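Chapter 7
When the Pen Leaves the Page: Contact Faults and What They Teach Us

In this chapter you will learn to:
tell a position fault from a force fault
read a contact log and find the moment things went wrong
choose a safe response when a tool slips in the grip
write a fault report that another team can use

Key terms: compliance, contact force, grip slip, protective stop, tool offset

Drawing a line looks like the easiest job you could give a robot arm. Pick up a marker, touch the board, move sideways. A child can do it! But a line asks for two things at once. The arm has to follow a path, and it has to press with the right force the whole way along that path. Get the first right and the second wrong, and you end up with a stroke that fades out, a crushed tip, or an arm pushing hard against something that will not move.

We start with a fault at the Urholm training lab, where students were testing a writing routine called Lobo. The task was to draw one straight stroke across a whiteboard, lift off, and return to the start. Lobo had finished 987 strokes without a complaint. On the next one, the marker turned slightly in the grip. The controller knew where the gripper was to a fraction of a millimeter, and it had no idea that the tip had moved. It kept sending the arm along the planned path with a tool that was no longer where the plan said it was.

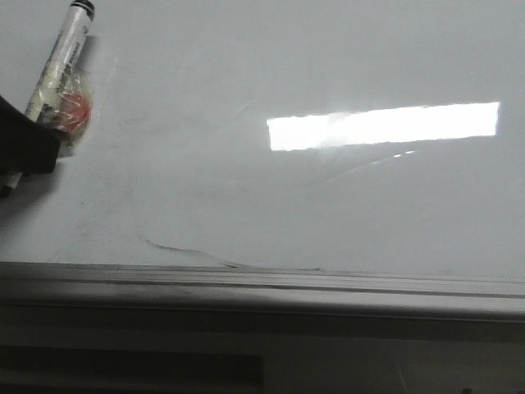

What makes this fault so interesting is that every number on the operator's screen looked fine. The joint positions matched the plan. The speed was normal. The grip motor reported that it was closed. Only the force reading told the real story, and in this version of Lobo the force reading was saved to a file and never checked during the stroke. When the students opened the log afterward, they found 262 samples with almost no contact, followed by a sharp climb as the tip caught and the arm leaned into the board. The protective stop came on at 12 newtons. That limit did its job, and it is worth being glad about – but a protective stop is the last layer of safety, and a good design notices trouble long before it gets there.

Think about how you write by hand. If the pen rolls between your fingers, you feel it and you shift your grip before you have even thought about it. Your hand is soft, it senses pressure all over, and it gives a little when the paper pushes back. Engineers call that giving way compliance, and we will spend most of Section 7.2 on ways to build it into a machine, first with springs and padding and then in software.

Section 7.3 turns to the grip. A round barrel held between flat fingers touches them along a very narrow strip, so a small sideways push can roll it. We will work out how much push it takes, then compare the plain fingers used at Urholm with the grooved Flusport insert and the Clakeo rubber sleeve. Each has its own way of failing, and you will get to find out what those ways are in the lab.

Before you read on, try this with a partner. Hold a marker loosely between two rulers and draw a line on a whiteboard while your partner watches the tip. Draw a second line with a firmer hold. Write down where each line gets thin and what the marker was doing at that point. Keep your notes, as you will need them for Problem 2.

7.1 Two Kinds of Wrong

A position fault means the tool is in the wrong place. A force fault means the tool is pressing too hard or too lightly, wherever it happens to be. The Lobo stroke began as the first kind and grew into the second, and we will follow it through the log one stage at a time.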